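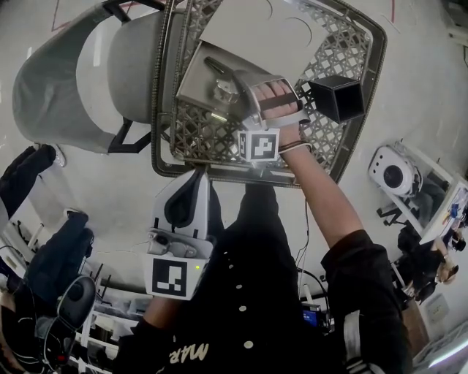

Pre-Show Ring and Venue Inspection: Checklist with Comments

Promotion: Toso Wrestling
Venue: Gronness Hall, Trulholm
Ring supplier: Soriano Ring Rental
Date of inspection: August 21, 2026
Type of inspection: Full, before doors
Previous full inspection at this venue: May

Results are recorded as Pass, Pass with comment, Corrected on site, or Open. An item marked Open must be closed before the part of the show it affects may begin. Comments are part of the record and are to be read by the road agent, the head referee and the house manager.

Section 1. Ring frame and posts

1.1 Corner posts upright and fully seated in base plates
Pass.

1.2 Locking pins present at all four corners
Corrected on site. The pin at the timekeeper's corner had been replaced with a bolt of smaller diameter. The supplier's crew fitted a proper pin from the truck. The bolt was removed from the ring kit.

1.3 Cross beams free of cracks, bends and fresh weld repairs
Pass with comment. One beam on the entrance side shows an older weld repair. It was noted in May and has not changed. The supplier's repair certificate is on file. The beam should be looked at again at the next build.

1.4 Center support and spring assembly
Pass with comment. The spring moves freely. Light surface rust on the lower housing. The ring crew reported a squeak under load, and grease was applied. The squeak is less noticeable but still present.

1.5 Base plates on protective pads, floor beneath sound
Pass. The hall requires pads under all steel that touches the main floor. Pads were in place before the posts were raised.

1.6 Ring size as booked
Pass. Ring measured at 20 feet, post to post, as stated on the rental order.

Section 2. Boards, padding and canvas

2.1 Boards flat, tight and in the numbered order
Corrected on site. Two boards near the center had been laid in the wrong order and left a raised lip. Both were lifted and laid again. The surface was walked by two referees afterward and no movement was found.

2.2 Boards free of splits and soft spots
Pass with comment. One edge board has a short split at the apron end, outside the ropes. It is acceptable for this event only. The supplier has been told in writing that the board must be replaced before the ring returns to Gronness Hall.

2.3 Foam padding complete to the edge on all sides
Pass.

2.4 Canvas tight, laced and clean
Pass with comment. The canvas was laced evenly. An old stain near the hard-camera side was treated with the approved cleaner and rinsed. The canvas must be checked again at intermission. Performers in the opening tag match should be reminded that body oil is to be kept off the canvas as far as possible.

2.5 Apron skirts secured and clear of performers' feet
Corrected on site. The skirt on the announcers' side hung too low and touched the floor mats. It was raised and fastened again.

Section 3. Ropes, turnbuckles and corner pads

3.1 Ropes even in height and tension
Pass with comment. The middle rope on the entrance side was slack at first check and was tightened. All ropes were tested by leaning and by a full run from each side. Tension must be tested again after the battle royal, and no match may start until the head referee has given a clear signal to the timekeeper.

3.2 Rope covering without exposed wire or loose tape
Corrected on site. Tape had lifted on the top rope near the far corner. It was cut away and replaced.

3.3 Turnbuckles threaded to the safe mark
Pass.

3.4 Corner pads tied and covering all metal
Pass with comment. One match on the card calls for a corner pad to be removed. Only the pad agreed at the production meeting may be untied, and the ring crew must return it before the next entrance. The remaining pads are double tied.

3.5 Ring steps stable, with non-slip tread
Pass. Steps were placed at two opposite corners. Both sets sit level.

Section 4. Ringside area

4.1 Floor mats laid without gaps
Corrected on site. A gap had opened behind the timekeeper's table. The mats were pushed together and the seam was taped.

4.2 Barricades linked and stable
Pass with comment. The barricades at ringside are the hall's own. They are suitable for holding back spectators. They are not suitable for a performer to be thrown against at speed, and the road agent has confirmed that no such spot is planned. If this changes, the inspection of this item is no longer valid.

4.3 Clear distance between ring apron and first row
Pass. The distance meets the hall's rule on all four sides.

4.4 Announcers' and timekeeper's tables
Pass. The bell is fixed to its board. Cables run behind the tables and are covered where they cross a walkway.

4.5 Space under the ring
Open at first inspection, closed before doors. Tools and an empty crate had been left under the ring by the build crew. All were removed. Only the items on the approved list may be kept there, and they must be stored on the side away from the center support.

Section 5. Props and match equipment

5.1 Tables
Pass with comment. Tables intended for use in a match were checked for metal edging and loose staples. One was rejected and marked. It must not be used in the ring or at ringside, including as a stand for merchandise.

5.2 Chairs
Pass. Chairs set aside for match use are kept apart from audience seating. No audience chair may be taken for use in a match.

5.3 Ladders
Pass with comment. Two ladders were inspected open and closed. The spreaders lock fully. The feet on one ladder are worn and should be replaced before the next booking. The other ladder is the one to be used for any climb.

5.4 Hanging point for the title belt
Pass. The hook and line were tested by the hall's rigger. The hanging point is rated at 1000 pounds and is used for nothing else during the show. The line must be raised clear before the entrances for the match that follows.

5.5 Glass, fire and thumbtacks
Not permitted at this venue. No such items were found in the prop area.

Section 6. Entrance, stage and lighting

6.1 Ramp level, edges marked
Pass with comment. The edges are marked with white tape. The tape is hard to see in blackout, and the lighting operator has agreed to keep a low light on the ramp during all entrances.

6.2 Overhead lighting truss
Pass. The load on the truss was given by the hall as around 3000 pounds, which is within the limit on the hall's rigging plan. Safety cables were seen on every fixture above the ring.

6.3 Smoke and haze
Pass. Water-based haze only. Smoke detection in the main hall has been set to show mode by the house manager, with a fire watch posted until the system is returned to normal.

6.4 Pyrotechnics
None in use.

Section 7. Medical and emergency readiness

7.1 Medical staff on site before the first performer enters the ring
Pass. This includes warm-ups. The ring was kept closed to performers until medical staff had reported in.

7.2 Stretcher, neck collar and defibrillator at ringside
Pass with comment. The stretcher was first placed behind the curtain. It has been moved to the ringside position shown on the floor plan.

7.3 Stop signal understood by referees, timekeeper and medical staff
Pass. The signal was rehearsed once with all referees present. Any referee may stop a match. The decision does not need approval from the road agent.

7.4 Route from ring to ambulance bay
Corrected on site. Empty road cases had been stacked in the service corridor. They were moved to the loading dock. The corridor must stay clear until the building is empty.

7.5 Concussion check forms and return-to-ring records
Pass with comment. Forms were present for every performer on the card except one late replacement. That form was completed before the performer was cleared.

Section 8. Audience areas

8.1 Seating matches approved plan
Pass. The approved plan for this event allows 949 seated spectators. No standing places have been sold.

8.2 Exits unlocked, lit and unobstructed
Corrected on site. A merchandise rack stood partly across the side exit and was moved.

8.3 Aisles used by performers
Pass with comment. One match may spill into the audience on the north side. Security staff will clear the first rows in that block before performers cross the barricade. If the rows are not clear, the performers are to stay at ringside.

8.4 Notices on flash photography, thrown objects and signs on sticks
Pass. Notices are posted at both entrances.

Items carried forward

To Soriano Ring Rental: replace split edge board (2.2); service the spring assembly and report on the cause of the squeak (1.4); supply spare locking pins with every ring kit (1.2).

To Toso Wrestling: replace ladder feet (5.3); add a late-replacement step to the medical paperwork (7.5).

To Gronness Hall: provide brighter edge marking for the ramp (6.1); review where merchandise may be placed near the side exit (8.2).

Checks still due during the show

Rope tension after the battle royal.
Canvas at intermission.
Corner pad returned and tied after the match named on the run sheet.
Stretcher route at intermission and again before the main event.

Result

The ring and the audience areas were accepted for use, subject to the checks listed for the show itself. This record is to be kept with the event file, and a copy sent to the ring supplier.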